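Okcombe Household Goods to Offer Refill Service at All Beltport Stores

BELTPORT, 1 June 2023 – Okcombe Household Goods announced today that its refill service for dish soap, laundry liquid and hand wash will be extended to all nine of its stores in the Beltport area. The service has been offered at two stores, Harbor Street and Mill Road, since February.

Customers may bring any clean plastic or glass bottle with a working cap. The bottle is weighed at the counter, filled by a member of staff and weighed again, and the customer pays only for the contents. There is no minimum purchase, and no membership is required.

During the trial period the two stores completed 2,710 refills. Dish soap was the most requested product, followed by unscented laundry liquid. Okcombe will add a fragrance-free hand wash to the range at the request of customers with sensitive skin.

"We wanted a service that a person could use on the way home from work without planning for it," said Mareike Hollmann, Managing Director of Okcombe Household Goods. "The two trial stores showed us where the lines formed and which products ran out first. Both points have been addressed in the plan for the remaining stores."

The liquids will be supplied in bulk drums by Iroler, which has delivered to Okcombe's trial stores from the start of the service. Empty drums are collected with each delivery, cleaned and returned to use. Counter scales and dispensing pumps will be installed by Gumede, with work at the Station Square store to begin first.

Each product will be labeled at the counter with its full list of ingredients. Customers will receive a printed label for their own bottle, showing the product name, the fill date and safety information. Staff may decline to fill a bottle that is cracked, unclean or marked as a food or drink container.
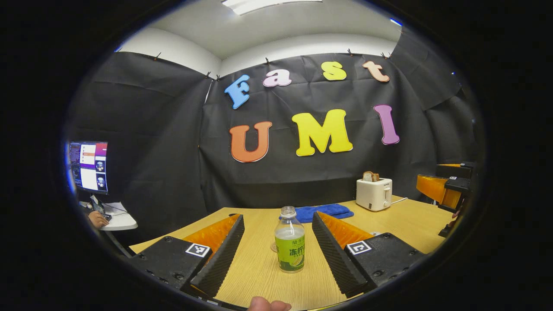
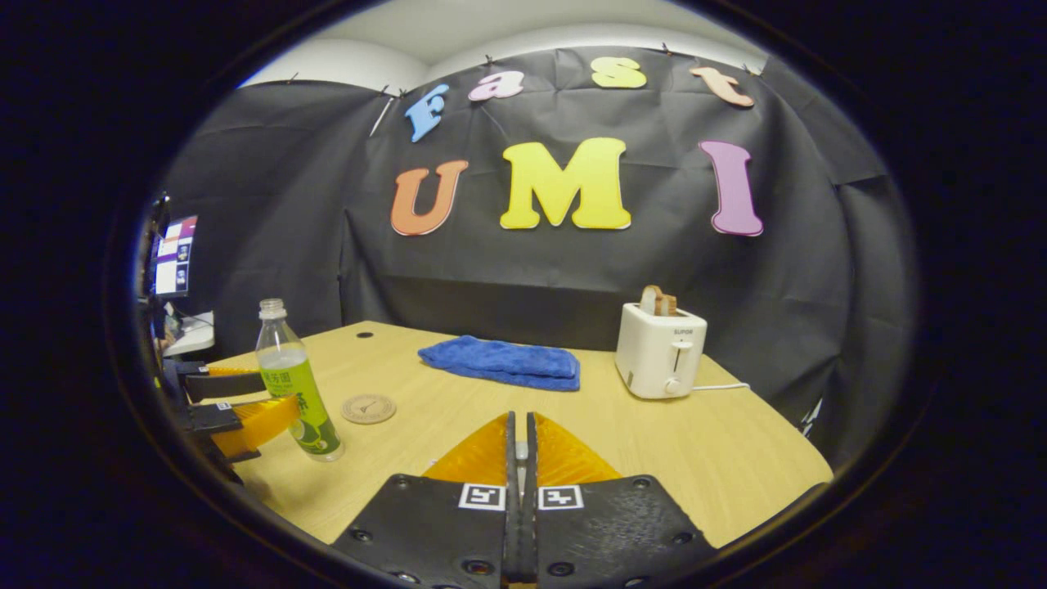

Dušan Sokol welcomed the wider service but said the rule on drink containers should be explained more clearly, as many households keep little else to refill. He also asked that evening hours be considered at the smaller stores, where the counter is expected to close before the rest of the sales floor.

Okcombe confirmed that customers without a suitable bottle will be able to purchase an empty one at cost. Counter hours will be reviewed once all stores have offered the service for 5 months.

Prices will be the same at every location and will be posted at the counter and at store entrances. Existing packaged products will remain on sale. Gift cards and store coupons may be used toward refills, except where a coupon names a specific packaged item.

Media Contact
Joscha Kohlhase
Press Office, Okcombe Household Goods
Beltport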